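Ticket: Paint fill lifting from engraved letters, brass plaques, Talavera order
Opened: 4/6/20
Opened by: Tomoyo Noguchi, Skasbridge
Assigned to: Hinata Hayashi, Skusteck support
Machine: Oltus rotary engraver, bed model
Status: Closed

Tomoyo Noguchi wrote:

We have a run of 70 brass plaques for Talavera, all the same size, with engraved text and black paint fill. The first batch went through the shop last week. When we wiped the faces down after curing, fill came out of the letters on the right side of the plaque. The left side is fine. It is worst in the small text on the bottom line and in the thin strokes of the serif face the customer uses. Letters like the capital E lose the middle bar and keep the rest.

We have not changed the paint. It is the same can we used on a stainless job in February and that job had no trouble. Brass is from our usual supplier, the brushed grade. Cutter is a quarter-turn carbide we fitted fresh for this order. Depth in the job file is set the same as always for this letter height.

Things tried so far:
Longer cure before wiping. No change.
Different solvent on the wipe. Slightly better on the left, no change on the right.
Degreased the letters with a brush before filling. No change.

I need to know if this is the paint or the machine. The customer has approved the proof and wants delivery.

Hinata Hayashi replied:

Thanks for the detail. When one side holds and the other does not, I would look at depth before paint. A shallow letter has very little wall for the fill to hold on to, and the wiping cloth pulls it out.

Please do the following and send the results.

1. Take one bad plaque and strip the fill out of it completely.
2. Measure the engraved depth at the left end of the bottom line and at the right end.
3. Tell me if the engraver is using the depth nose or running without it.
4. Tell me how the plaque is held down.

Please don't change the depth setting in the job file yet. If you go deeper everywhere to fix the right side, the left side will get wider strokes and will no longer match the proof.

Tomoyo Noguchi wrote:

Stripped and measured. Left end is on the number. Right end is a little over half of that. I checked a second plaque and it reads the same way.

Running without the nose. We stopped using it on brushed brass since it left a track along the grain.

Plaque is held with double-sided tape on the sacrificial board, board is clamped to the bed at the front and back edges.

Hinata Hayashi replied:

That explains the fill. Without the nose the cutter follows the bed, and any slope in the board or the bed goes straight into the letter depth. Next step is to find where the slope is.

Take the sacrificial board off and clean the bed. Put an indicator in the spindle and run it left to right, then front to back, on the bare bed. Then put the board back, clamp it, and do the same on top of the board. Check that the foot of the machine is tight to the bench while you are there. 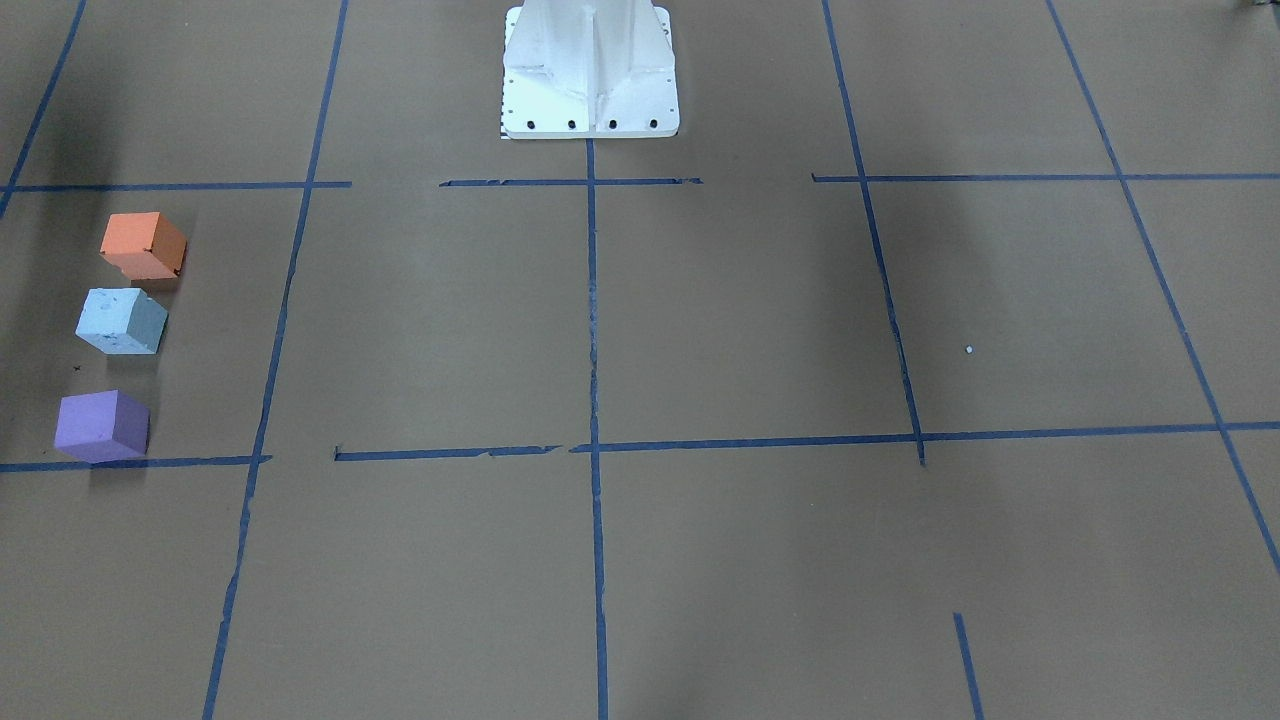

Tomoyo Noguchi wrote:

Bare bed is level in both directions, so the machine itself looks all right. The board is where it goes off. It is low along the whole right side and there is a hollow near the back right corner where we always start small jobs. To see how far the low area went I papered the board and marked it off in cells with tape, the same way as the tabletop in the picture, brown paper with blue painter's tape for the lines. Then I wrote the indicator reading in each square. The low squares run in a band down the right side and the rest are close to even. The foot bolts were tight.

One other thing. Two of the clamps at the back have worn pads and the board can be pressed down by hand next to them.

Hinata Hayashi replied:

Good, that is enough to go on. The board needs to be replaced or faced. If there is thickness left in it, face it on the machine:

Fit new pads on the two back clamps first.
Clamp the board the way you will clamp it for the job.
Use a wide flat cutter and take light passes over the full area until the cutter touches everywhere.
Vacuum the board and wipe it before any tape goes down. Dust under the tape will give you the same fault in a smaller spot.
Touch off again for Z. The old zero is no good after facing.

After that, engrave one test piece from scrap brass with the bottom line of text only. Measure both ends. If they match, fill it, cure it as the paint maker says, and wipe along the grain with a cloth wrapped on a flat block. A loose cloth in the hand will dip into the letters.

About the tape: use full coverage for this plaque size. Strips at the ends let the middle lift.

Tomoyo Noguchi wrote:

Board faced, took 4 passes before it cleaned up all over. New pads on. Test piece reads the same at both ends of the line. Filled and left overnight, wiped this morning with the block, and the fill stayed in everywhere including the serif strokes.

Can the bad plaques be saved? I don't want to scrap that much brass.

Hinata Hayashi replied:

Some of them, if you can put them back in the same position. Strip the fill, seat each one against the stops, and run the same file again. The left side should cut air or just skim, and the right side should come down to depth. Look at the first one under a loupe before you do more. If you see a double edge on the strokes, the plaque has not gone back in the same place, and it is better to re-cut on new brass.

Any plaque that was moved or trimmed after engraving I would not try.

Tomoyo Noguchi wrote:

Re-ran the first one and the edges are clean. The ones that had already gone to the drill for the fixing holes did show a double edge, so those are being made again. The rest are filled and curing. Fine to close.

Hinata Hayashi replied:

Closing. Cause recorded as worn sacrificial board and worn clamp pads. Paint and job file unchanged.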